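Open day at Busuveck: "the pantry is the hard part"

Marcela Vondráček talks fast and walks faster. I had maybe a half hour with her between two groups of visitors, most of it standing up, next to the arm, with people leaning in over my shoulder to ask their own questions. So, not the tidiest interview. Notes are what they are.

She runs the manipulation group at Busuveck, and the open day was her idea. Well, hers and Wendy Sedgwick's, who handles the building and worried about the parking right up to the end. "We kept sending people videos," Vondráček says. "Nobody trusts a video. Come in, stand next to it, see how slow it is. Then we can talk."

And it's slow. She doesn't mind saying so. The current project, Plullau, is all about kitchen and snack-counter stuff, handling things that come in jars, bags, wrappers. Why food? "Packaging is awful for a robot. It's shiny, it crinkles, it changes shape when you touch it. A steel block I can do all day."
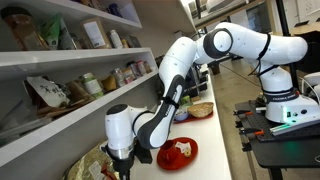
The arm itself she bought in, no shame in that. "Making arms is a whole business and we're not in it. I want to spend my people on the grasping." The team is 6, her included. Two of them do nothing but software, one is half on Plullau and half on an older job called Sandu that she'd rather not get into with a recorder running. (I asked twice.)

What she will get into: practice runs. Her target is 1000 for the counter tasks. They had 200 on the books the morning I visited. Isn't that a long way off? "It's fine. The first ones take forever. You move a plate, you find out your whole setup was wrong, you start again." She laughs, then checks the time on somebody elses phone.

Hortensia Echeverri, who spends the most hours at the counter, came over at this point with a sandwich in one hand. Her view is a bit different. "Marcela likes the number. I like variety. Give me one cup put down every which way, and I'm happier than with a long row of perfect ones." Does the arm ever scare visitors? "Kids, no. Their parents stand way back." She had the stop button on a lead the whole time we talked, thumb never far off it.

Questions from the crowd, the ones I caught. Can it cook. (No.) Will it be in homes soon. Vondráček: "Soon is a word for salespeople." What does it cost. She pointed at Sedgwick. Sedgwick pointed back.

I asked about what the gripper sees, since a few people in my group seemed to think the thing has eyes up by the elbow somewhere. "Close up is where you win or lose," she said. "From across the room everything looks easy. Get down near the counter and half your view is your own fingers." Echeverri nodding hard at that one. They've moved to a wide-opening gripper for the bigger items and both of them say they should of done it sooner.

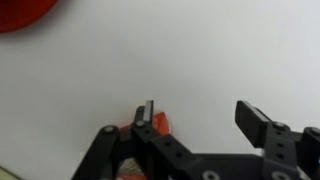 Lindau, Jul 23, 2019

Some follow-up, by phone, after the visitors book had been gone through. Vondráček sounded tired but pleased. Two schools want to come back, and a packaging firm left a card. The next open day is penciled in for September, smaller groups this time, "so I can finish a sentence."

Anything she'd change? The talk at the start, too long. "People came to see it move. I gave them slides. My own fault." And she wants Echeverri doing more of the explaining. Echeverri, in the background, says she'd want a raise first.

Sign-up for September goes through Wendy Sedgwick at the front desk. Closed shoes please, and leave big bags in the lobby.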